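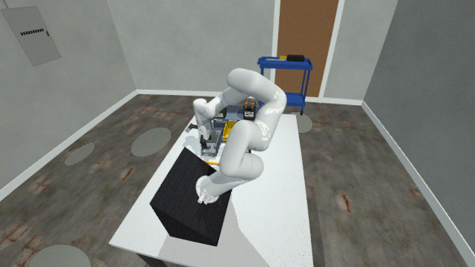 Demos, demos and more demos

Sep 14, 2020 · 5 min read

Search this blog Search

So I've spent most of the past fortnight being a robot. Or driving one, anyway, in the simulator, with a controller in my lap and a mug of tea going cold next to the keyboard. The job is to collect examples of someone picking a thing up and putting it in a bin, over and over, so that the learning system has something to copy. That someone is me!

The tally as of last night is 1,318 demos. I keep it on a sticky note on the monitor as well as in the log file, as the log file and I had a falling out in January and I haven't quite forgiven it.

A few of you asked what a session looks like. I load up the room, the arm goes to its home pose, and I get 15 seconds to finish the task before the recorder gives up on me. Fifteen seconds sounds stingy but a clean run takes a lot less than that. Then I hit the keep button or the bin button (the delete sort of bin, which has caused confusion on calls) and off we go again. I do them in blocks of 40 and then I have to get up and walk to the letterbox and back, otherwise my thumbs go funny and the demos get sloppy. You can see it in the plots too. The last few in a long block have these lazy, swoopy approaches, like a kid parking a trolley.

I'm still arguing with myself over how tidy the demos should be. My first few hundred were beautiful. Straight down, grab, straight up, over, drop. I was so proud of them! Then we trained on them and the policy was gorgeous right up until it drifted a tiny bit to one side, and after that it had no clue what to do, poor thing, it had never seen me get anything wrong. It just hovered. Kaja Laur had warned me about this over email weeks ago and I'd nodded along and ignored her completely. Sorry Kaja.

Now I start a fair share of runs from somewhere daft. Too low, too far over, wrist turned the wrong way, that kind of thing, and then I recover from it at a normal pace. Those are slower to record and I bin more of them. I've also stopped deleting the ones where I miss the first grab and get it on the second, as long as I don't dither in between. Dithering is poison. If I sit still for a second working out which way is left, the policy learns to sit still as well, and it's much better at it than me.

The other change is the randomizing. Plodby (our scene shuffler, I didn't name it) used to move only the object I was meant to pick up. Now it shifts the bins and the lighting too, and I've got 11 layouts that I cycle through by hand on top of that. I've asked for colour changes as well, because I have a nasty suspicion the thing is steering by whatever's brightest. I haven't tested that properly yet. It's on the list under "fix the gripper squeaking through the tray wall", which happens when I come down too fast and the collision mesh has a bit of a nap.

Next up is a second driver, so it isn't only my habits in there. I apparently always come in from the same side. No idea I did that until I overlaid the paths.

If you've got a good trick for labelling the near misses, leave it in the comments. I'm using a spreadsheet at the moment and it's getting grim.

Contact | Copyright, all posts my own | Back to top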